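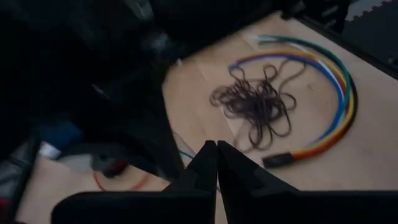
Ribbon cable with its black connector, on a wooden board.

The Last Hill Before Usmont

The press pack said the new Zuren had been ridden across a glacier. It said so twice, once on the cover and once beside the price, and both times there was a photograph of a motorcycle parked next to some snow.

I read it in the hotel breakfast room on the morning of 17th May with nine other people who were paid to have opinions about motorcycles. The man from the importer went from table to table asking if we were excited. I said I was having an egg.

Dirken had been promising this bike for so long that I had already written about it three times. First it was going to be light. Then it was going to be powerful. By January it had become 'honest', a word I have only ever heard used of machines that are neither. Now it stood outside in the drizzle in a row with its brothers, sand-coloured, tall as a gate, with a pair of boxes on the back by a firm called Þórarinsdóttir, who made them, we were told, by hand. I tried the lid of mine. Whoever's hand it was had been in a hurry.

'You'll want to take it off the road,' the importer's man said.

'Will I?'

'Everyone does.'

They gave us a route, 43 miles, and a lead rider in a clean jacket who said he would wait for us at the junctions. He didn't wait at the first one. I watched the others go left after him, their rear lights getting small, and then I sat there with the engine running and looked at the road that went right.

I should say that I hadn't enjoyed a motorcycle for quite a while. I'd ridden plenty. I had ridden them up test tracks and round car parks, and gone home and put 900 words in the usual order, engine, brakes, seat, verdict. My own bike was in the shed under a sheet. My wife used to ask when I was going to sell it and then she stopped asking.

I went right.

The tarmac gave out after a farm. There was a gate, open, and beyond it a track of wet stones going up the side of a hill that the map called nothing at all. The Zuren had a button for this. The button lit a small picture of a mountain, and the screen asked me if I was sure, and I pressed it again. Nothing changed that I could feel. I've pressed a great many buttons like that one.

So I stood up on the pegs and went at it as if it were any old bike, and for the first few bends it behaved like one. The front wandered. The back stepped out over the slate and came in again. I said several things out loud inside my helmet that I was planning to print. The gearing was too tall, the bars were set for a man with longer arms, and one of the handmade boxes had begun to knock.

Halfway up I stalled it.

It was very quiet. The rain had thinned to the sort that doesn't fall so much as hang about, and a ewe was looking at me over a wall. I put both feet down, or as much of both feet as the seat allowed, and considered turning round. There wasn't room. A bike that size on a slope like that will go up or it will go over.

I started it and let the clutch out slowly, far more slowly than I'd have bothered to with anyone watching, and it pulled. That was all it did. Down at the very bottom of the engine, where the press pack had no chart, there was a plain soft shove, and it walked up the stones at the pace of a man carrying shopping. I kept waiting for it to stop. It went round the next bend and the one after that, and I noticed that I'd quit talking.

At the top there was a cairn and a view of Usmont, the whole grey town and the hotel car park with its Dirken flags. No glacier. I switched off and took my gloves off and stood there longer than I needed to.

I got back 27 minutes behind the others. They were eating soup. The importer's man looked at the mud, and at the box, which was hanging by one catch, and I saw him decide not to mention the box.

'Well?' he said. 'Changed your mind?'

'The gearing's too tall,' I said. 'And I don't believe a word about the glacier.'

He wrote that down, or pretended to.

I did the piece that night in the hotel room. Engine, brakes, seat. I was hard on the seat. When I got to the verdict I wrote that I had my doubts, and they were real doubts, and I left the hill out. Then I rang home and asked whether the shed key was still on the hook by the back door.

'Why?' she said. 'Have you got a buyer?'

I said no. I said the battery would be flat by now and I might as well look at it.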